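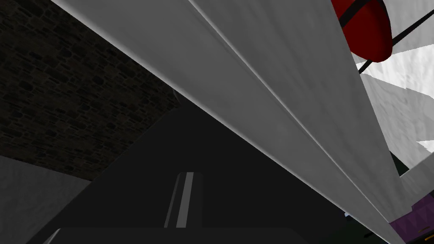

Podley Garden Supply: Frequently Asked Questions

Last updated May 19, 2020

Ordering and Delivery

Where do you deliver?
We deliver to all addresses in Podley and Stavdale. For anything farther out, call the store and we will give you a price before you order.

Is there a minimum order?
No minimum for pickup. Delivered orders must be at least $20 before tax.

How long does delivery take?
Bagged goods and seed go out within 2 working days. Bulk soil and mulch can take longer in spring. You will get an email the evening before.

Can I pick up my order the same day?
Yes, if you order before 9 a.m. and everything is in stock. Wait for the confirmation email before you drive over. Bring your order number.

Soil and Mulch

How is bulk soil sold?
By the cubic yard or half yard. A standard pickup truck should take no more than one half yard of topsoil. Wet soil is heavier, and we may load less if your tires look low.

What is the difference between Grilow and Salminen mixes?
Grilow is our potting mix for containers and hanging baskets. Salminen is a heavier blend for raised beds. Do not use Salminen in small pots, as it drains too slowly.

Do you sell by the pallet?
Yes. Pallets are special order and must be paid for up front. The heaviest pallet we can unload with the small truck is 800 pounds.

Plants and Returns

When do fall bulbs go on sale?
Preorders open in July. Garlic is listed on the same page.

What if a plant dies?
Trees and shrubs can be exchanged once within the first year with a receipt. Annuals and vegetable starts are not covered.

Can I return opened bags?
No. Unopened bags can be returned within 20 days.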